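Emballages, étagères et bords de lavabo : ce que l'on range quand on range une salle d'eau
Notes de cours, séance 4 – module « Économie domestique et objets ordinaires »
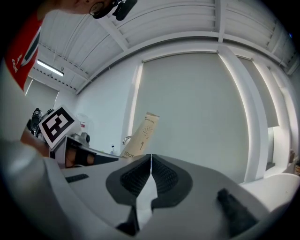

Fig. 1. Boîte en carton beige pour brosse à dents, près d'un robinet chromé.

Version du 25 juillet 2021. Les corrections signalées par le groupe du matin sont intégrées, sauf celle sur les poubelles à pédale, qui relève de la séance 6.

1. Point de départ

Les manuels de rangement répètent depuis longtemps la même consigne : dégager les surfaces. Un plan de lavabo « réussi » n'aurait rien dessus. Je demande qu'on lise cette consigne avec méfiance. Elle vient le plus souvent de gens qui vendent des boîtes, et la boîte vendue pour ranger occupe elle aussi de la place.

Sur la figure 1, l'étui de la brosse à dents est encore là, penché, avec son pictogramme et un bout de mot lisible, « TOOT ». Un petit flacon blanc est posé sur le plan, à gauche du robinet. Deux objets banals, et déjà deux questions : faut-il garder l'étui, et le flacon doit-il rester dehors ?

2. L'étui en carton : garder ou jeter

La réponse courante est de jeter tout de suite. Je suis d'accord neuf fois sur dix, mais pas pour les raisons qu'on donne. On lit que le carton « attire l'humidité ». C'est vite dit. Un carton stocké au sec dans un placard fermé ne pose pas de difficulté particulière ; le même carton au bord d'un lavabo boit les éclaboussures et se ramollit par le bas. C'est l'emplacement qui est en cause.

Quand garder l'étui :
– la brosse est neuve et part en réserve ;
– elle sert en voyage et l'étui se referme encore ;
– il porte une référence utile pour racheter des têtes de rechange.

Dans les autres cas, aplatir et mettre au tri. Attention aux étuis à fenêtre : on retire le film d'abord, quand il se détache sans y passer la matinée.

3. L'enquête de Brakcombe, et ce qu'on peut en tirer

Vous avez tous reçu le relevé fait à la résidence de Brakcombe : 123 salles d'eau visitées, avec une fiche par plan de lavabo. Le document annonce que les habitants « gagnent 40 minutes par semaine » après désencombrement. Je ne vois pas comment ce chiffre a été obtenu. Les durées sont déclarées par les occupants eux-mêmes, après la visite d'une personne venue leur expliquer qu'ils allaient gagner du temps.

Ce qui me paraît plus solide, dans les mêmes fiches : les flacons entamés en double. On en ouvre un second faute de voir le premier, caché derrière autre chose. Voilà un effet du désordre que l'on peut vérifier en ouvrant une porte de placard, sans chronomètre.

La brochure Kastport distribuée en septembre reprend les 40 minutes en couverture. Elle propose à la suite un meuble colonne. À chacun de juger.

4. Méthode proposée

Elle est modeste et ne demande aucun achat.

a) Vider le plan, l'essuyer, y compris derrière le pied du robinet où le calcaire s'installe.
b) Trier par fréquence d'usage : tous les jours, toutes les semaines, presque jamais.
c) Remettre dehors ce qui sert tous les jours. Oui, dehors. Un savon liquide rangé dans un tiroir en ressort dès le lendemain.
d) Placer les réserves dans un seul endroit, étiquettes vers soi.
e) Repasser deux semaines plus tard et noter ce qui a bougé. Cette étape est presque toujours sautée, alors que c'est la seule qui dise si le rangement tient.

La méthode Rimkutė, étudiée en séance 2, place l'étape b en premier, avant de vider. J'ai essayé les deux. Trier sur un plan encombré fait surtout tomber des choses dans la vasque.

5. Sur les contenants assortis

Verser tous les produits dans des flacons identiques donne de belles photos et des erreurs. Un flacon sans étiquette ne dit plus ni ce qu'il contient ni jusqu'à quand. Pour un savon, l'ennui est mineur. Pour un produit d'entretien, c'est à proscrire, et aucune considération de style n'y change rien. On garde le contenant d'origine.

Le guide de Mulside admet une exception pour le coton et les élastiques. Admettons.

6. Travail à rendre

Choisissez un point d'eau que vous utilisez vraiment. Appliquez les étapes a à e et rédigez une note de 600 mots, avec un croquis avant et un croquis après la seconde visite. Je lirai d'abord la partie sur ce qui n'a pas marché. Les notes qui annoncent un succès complet devront dire comment il a été mesuré.

Lecture pour la prochaine fois : chapitre sur les placards sous évier, avec les deux tableaux de l'annexe. Le premier contient une erreur d'unité dans la colonne des profondeurs – à vous de la trouver.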